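Home Docs Recipes Changelog Contact

We use cookies to remember your settings. Accept Decline

# Zasia

Zasia is a plain-text set of 958 home baking recipes, typed up by Marlene Furtado from index cards of varying legibility.

## Fields

- title
- yield
- oven_f (blank in 37 rows — the cards say "hot")
- notes

## Known problems

Six recipes call for "the blue bowl." Its volume is lost to history. Butter is given in sticks, ounces and once in "enough."

## Updates

Last cleaned 12/01/2022. Duplicates of the same shortbread were kept, as both sides of the family insist theirs is different.

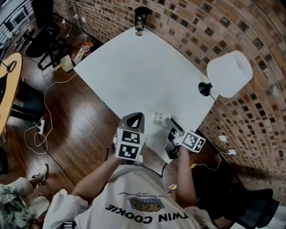
Corrections are welcome by email, and replies can take up to 30 days, longer in April.

Contact | © Zasia | Back to top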